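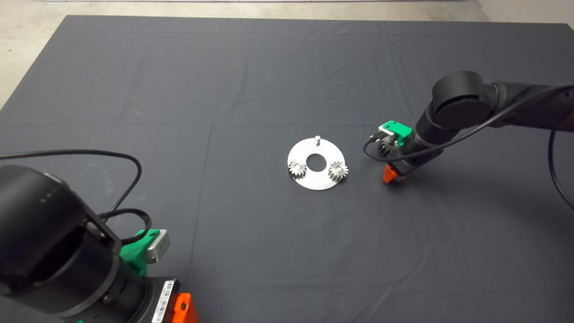 ## Small gears, flat plate

Gear trains go together on the floor at Tonero. The cloth comes out first, charcoal grey and big enough to cover most of the concrete, and gets pulled flat by its corners. Fold creases don't matter. Lumps do, as a plate that rocks will shift every time a gear goes on.

Şengül Akgül has taught the small mechanisms course at the Privbridge workshop since February. She moved the work off the benches in her second week. A dropped gear on a bench bounces and ends up under a cabinet. On the cloth it stays more or less where it fell, and bright metal is easy to find against the dark colour.

The plate used for the first exercise is a flat aluminum ring with a hole through the centre. Gears go onto it one by one. With two silver spur gears already on, left and right of the hole, the bare pin at the back is the obvious next place to go, and it's where most beginners slow down.

"They push," Akgül says. "You get the bore over the pin, you let it sit, then you turn it a hair until the teeth find each other. If you're pushing, you've missed."

Her other rule is to hold a gear by its edges and keep it level. A tilted bore catches on the top of the pin and feels like a tight fit. People then reach for sandpaper, and the gear is ruined for the next person. The course went through a box of 30 that way before she locked the sandpaper up.

Aidan Mac Giolla took the course in its first run and now cuts practice plates for it at Sheehan, a machine shop a short drive away. He deburrs the holes by hand and wipes everything down before it's packed. An order of blank pins from Killetti came to $486 with shipping, more than he'd like, and he is looking at turning his own.

He still practises at home on an old bedsheet, which he doesn't recommend. The weave is too loose and the fine teeth snag in it. A heavier cloth with a tight surface is better, in any dark colour, shaken out over a tray at the end of the night in case something is hiding in a fold.

Oil comes last, and very little of it. Akgül has students assemble the plate dry, take it apart and do it again before the bottle is opened. Oily gears are slippery and leave marks on the cloth that don't wash out.

The next evening course starts on 20/06/2025. The fee is $359, with cloth and plate supplied.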